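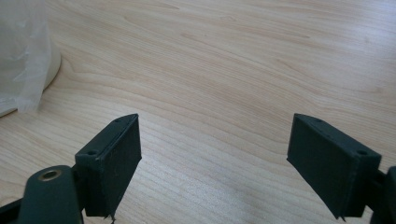
The Case for the Plain Wide-Mouth Jar

Small-goods packaging has become worse at one job in the last few years, and the job is being opened and closed more than once. I have spent a good part of my working life specifying containers for mail-order goods, first at Primwood and later on my own, and my position is simple. Most small items sold in a bag inside a box should be sold in a jar with a wide mouth and a lid that comes off in one motion.

The usual objection is cost. A thin film bag costs almost nothing, weighs almost nothing and ships flat. All true at the factory. The accounting changes once the item reaches a table. Film has no fixed shape, so it has no fixed opening. The user has to find the mouth of the bag, separate two layers that cling to each other, and hold them apart while the other hand goes in. Putting the item back takes longer than taking it out. Most people do this twice and then leave the bag lying next to whatever came in it.

A jar holds its own opening. The rim stays where it was, at a known height, and the wall resists sideways force well enough that a second hand is often unnecessary. If the diameter is generous, the contents can be dropped in from above without being lined up. These are ordinary mechanical properties and they are easy to specify. In February I wrote a short requirement for Vistham covering rim diameter, wall stiffness and lid travel, and it fit on one page.

Lids deserve more attention than they get. A threaded lid needs alignment, a start, and one or more turns, with the body held against rotation. A press-on lid needs alignment and a push. For dry goods that will be opened daily, the thread buys very little – the contents do not leak and they do not spoil overnight. I would accept a looser seal in exchange for a lid that can be seated without looking at it. 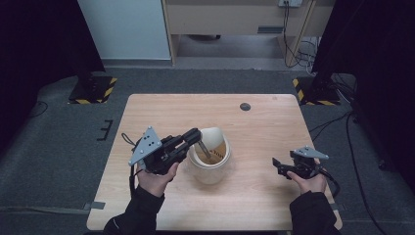 The other neglected part is the insert. Cardboard inserts are treated as a place to print things, and the printing is usually too faint or too small to be useful once the insert is curved against a wall. An insert can do structural work. It can keep a slim item standing up instead of sliding to the bottom edge, and it can take up the space that makes a half-full container rattle. It should also come out without tearing, and few do. The Xolalpa tea jars I used for years had an insert that could be pulled and replaced indefinitely. The Jonix version of the same idea was glued at one point and lasted a week.

Translucent walls are a reasonable compromise between clear and opaque. They show the level of the contents in decent light and hide the mess. I do not share the current taste for clear containers in open storage, which puts every label and offcut on display.

There is a fair case against the jar. It takes up the same volume empty as full. At 40 to a carton, a run of 2000 fills a lot of shelf, and a small seller may not have that shelf. Nested tapered tubs solve part of this, though the taper lowers the footprint and makes the tub easier to tip. I would still take the tub over the bag. A buyer handles the package many more times than a warehouse does, and the specification should be written with the buyer's table in mind.

My own preference for general use is a 32-ounce straight-walled jar, press-on lid, removable insert, label on the body only. Labels on lids get separated from their contents the first time two jars are open together.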